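Rurkuvetti Two-Finger Gripper, Skorden

Status: current, with open service notice 2881

The Rurkuvetti is a light electric gripper for bench arms handling soft and thin-edged items such as hats, gloves, folded cloth and pouches. It mounts on the standard Skorden wrist plate and takes power and signal through a single cable. The fingers can be changed without removing the gripper from the arm.

Please read the notice below before ordering or running a unit with controller software older than Pundik 4. It applies to every gripper shipped before November. Grippers shipped from November on have the new return spring, but they still need the software update.

Notice 2881: finger closes again after release

Three customers reported the same fault to us. The gripper puts an item down, opens, and reports that it is open. The arm starts to back away. Partway through the move the lower finger drifts back toward the upper one and catches the edge of the item again. The controller doesn't log a grip, so the arm keeps moving at its normal travel speed with the item in tow.

With a glove or a cloth this means a spoiled run. With a hat on a stand it can mean the hat, the stand and anything next to them going over the edge of the table. One customer lost a stand that way. No one has been hurt, but we are treating the fault as a safety matter, as people often reach in to straighten a brim as soon as they hear the fingers open.
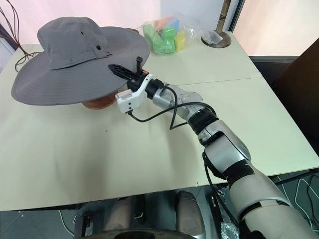 Gripper at the brim of a bucket hat. The wrist cable loops onto the table under the forearm.

Dewanti Gunawan in our service group repeated the fault on a bench with soft hats. Brims turned out to be a good test. A floppy brim gives very little resistance, and a finger can slide under it or over it without the force reading changing enough to notice.

Cause

There are two causes and they add up.

The first is the return spring on the lower finger. In the early batch it was wound a little too soft. It opens the finger fully when the gripper is new. With wear it leaves the finger resting just short of the end stop, where the weight of the finger can carry it back if the wrist is tilted.

The second is in the software. Pundik 3 checks the finger position once, 300 milliseconds after the open command, and then stops looking until the next grip. If the finger is open at that moment the release is marked good. Drift after that point isn't seen.

The wrist cable is not a cause. We looked at it early on, as a slack loop can pull on the connector and two of the reports mentioned it. A loop that catches on a table edge is a separate problem, and it has its own section further down.

How to tell if your gripper is affected

Stop the arm and hold it so the gripper points down at a slant, with the lower finger uppermost. Send the open command from the panel. Watch the finger for a full minute. If it moves at all, the spring needs replacing. Repeat with the arm turned the other way.

Do this with the table clear within reach of the arm and with one hand on the stop button. Keep the other hand away from the fingers. If you run two arms over the same table, park the second one and switch it off at its own supply. Stopping the program doesn't hold the second arm if someone else restarts the cell from the panel.

A finger that passes this test can still fail later. Run it again after every 600 grips until the update is installed.

What to do now

1. Stop using the gripper for anything that stands on a post or a narrow base.
2. Set the retreat speed after release to the lowest step.
3. Install Pundik 4. It reads finger position the whole time the arm is backing away and stops the arm if the finger moves.
4. Order the spring kit if the slant test fails. There is no charge for grippers covered by the notice.
5. On two-arm cells, install the update on both controllers before running either one. A mixed pair will not share stop signals correctly.

Two-arm cells need some extra thought. A common way to dress a stand is for one arm to steady the post while the other handles the hat. With the fault present, the arm on the hat can pull away with the brim still caught while the other arm has already closed on the post. Neither controller sees anything wrong until the load limit trips. Until both sides are updated, handle the stand and the hat as two separate jobs and have one arm parked while the other works. 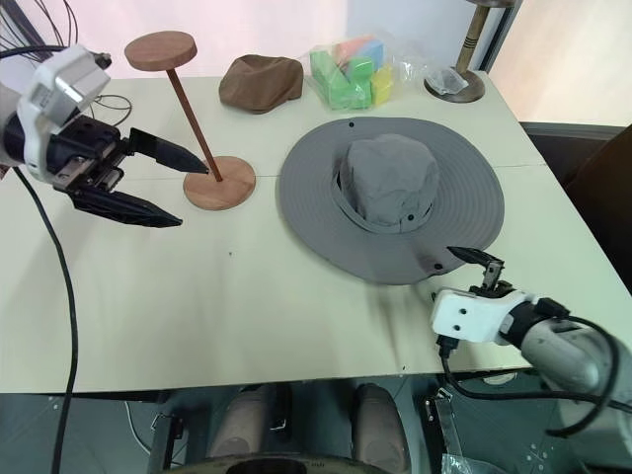

Wrist cable: slack and snagging

The cable supplied with the Rurkuvetti is long enough to suit every arm we sell, which leaves too much slack on the shorter ones. The extra length hangs in a loop below the wrist. If that loop slips over the front edge of the table it can catch on a bracket or a chair arm, and the connector takes the strain.

Take up the slack with two clips on the forearm, leaving enough free for the wrist to turn all the way in both directions. Turn the wrist by hand before you power up. If the cable goes tight before the wrist reaches its limit, move the clips. Don't tape the cable to the elbow. Tape leaves glue on the collar and it lets go when the joint warms up.

Clear the table of light plastic bags and wrappers before a run. We have had a bag drawn into the fingers along with a brim.

Fitting the spring kit

The kit contains one return spring, one end-stop pad and two screws. You need the small hex key that came with the gripper.

Switch the arm off and wait for the joint brakes to click. Remove the lower finger, then the side cover. Lift the old spring out with tweezers. The new one goes in with the longer leg toward the wrist. Press the pad onto the end stop and hold it for a slow count of ten. Refit the cover and the finger, tighten the screws until they stop, and no further.

Run the slant test, then do a trial release on a soft item near the middle of the table. Bring the fingers in to the edge of the item at the same angle you use in normal work. Test with the worst item you have. A stiff cap will pass when a floppy brim won't.

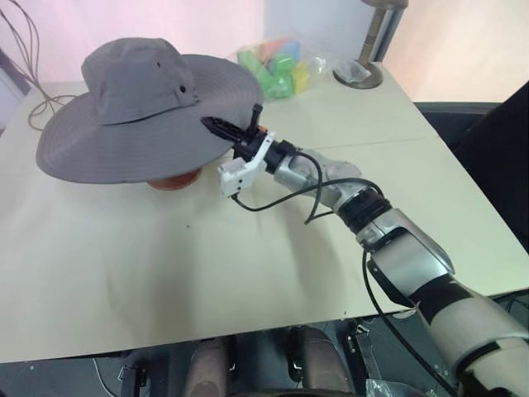 Fingertips at the brim edge, with the white bracket mounted near the wrist.

If you have added a bracket or sensor of your own at the wrist, enter its weight in the Pundik load table. The new drift check uses that figure, and a wrong value gives false stops.

Ordering

Rurkuvetti gripper with standard fingers: in stock
Spring kit under notice 2881: in stock, no charge, have the serial number ready
Cable clips, pair: in stock
Slotted finger, long: back order

Štěpánka Polák handles all claims under the notice, including damaged goods. Send her the serial number, the Pundik version and a short account of what the arm was doing. The fault log helps if you still have it, although an affected release will not show up in it as an error.

Reader comments (4)

Jericho Dumlao
We had this for weeks and blamed the operator. Slant test failed on the first try, both arms. New springs are in and no drift so far. The pad didn't stick on one of them until I wiped the stop with alcohol, maybe add that.

Tatiana Sokol
Does the lowest retreat speed carry over after the update or do I have to put it back myself? It's costing us a lot of time per hat.

Dewanti Gunawan (Skorden)
Tatiana, it carries over. You need to set it back by hand under Motion, Retreat. Please do the trial release first. Jericho, thanks, I'll get the alcohol wipe added to the kit sheet.

Ruxandra Avram
Getting false stops on one side only since Pundik 4. No extra bracket on that wrist. Load table is all zeros, is that right for a bare gripper?

Related items

Rurkuvetti slotted finger, long
Rurkuvetti finger pads, soft
Skorden wrist plate, standard
Skorden forearm cable clips, pair
Pundik 4 release notes
Setting up two arms over one table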